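The Jewelry Box, Emptied Out
20 November 2024

Once a year or so I tip the whole jewelry box out on the bed and go through it piece by piece, and I always think it will take twenty minutes, and it always takes the whole afternoon (with tea, and then more tea). I like to spread everything on a sheet first, because beads roll and small hoops disappear into a blanket like you wouldn't believe. Over 90 pieces this time, counting the odd earrings!

Anything I haven't worn since January goes into a bag for the church sale, unless it came from my grandmother, in which case it stays no matter what. The bead bracelets get checked for tired elastic and the clasps get a gentle tug. I ended up with 12 to restring, and I'm rather looking forward to those evenings.

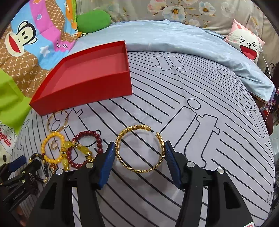
I do go back and forth on bangles. A chunky twisted gold one goes with nearly everything, but it knocks against the desk all day long, so I save mine for dinners out.

Yellow beads and dark red ones next to each other always make me think of fall, and I've been wearing the two colors together ever since the leaves turned.

Thin gold hoops I keep in pairs, one looped through the other, and they live in the little top drawer where I can find them in the morning without my glasses.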